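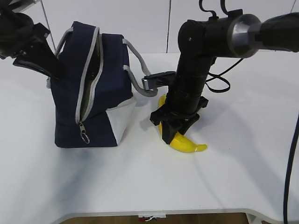

Packing the lunch bag so the banana survives

8 December 2025
By Macarena Sarmiento

I love a fabric lunch bag! Mine gets used nearly every day, and after years of brown mush at noon I finally have a packing order that I'm happy with.

Open the zipper as far as it goes before you start. A navy bag is very dark inside, and you want to see where things land. Heavy stuff goes in first — water bottle, the box with last night's rice — then the napkin, and the banana last of all, right on top with the curve facing up. Stand the bag upright while you load it and flop the handles outward so they don't fall in your way.

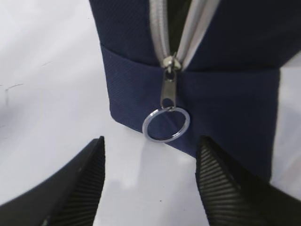 Be nice to the zipper

A metal slider will run for years if you let it. Pull it by the tab, in line with the tapes, and hold the fabric below it with your other hand. If it drags, rub a plain candle stub along both sides and work it up and down a few times (Severino Campos taught me this one and I've been telling everybody since!). Crumbs love to collect where the two sides meet, so go over that spot with a dry toothbrush.

For twill, I dab marks with dish soap and cool water, then leave the bag wide open overnight.

Get new tips by email! Enter your address to join the Brirunine kitchen newsletter.

© Brirunine | Contact | Back to top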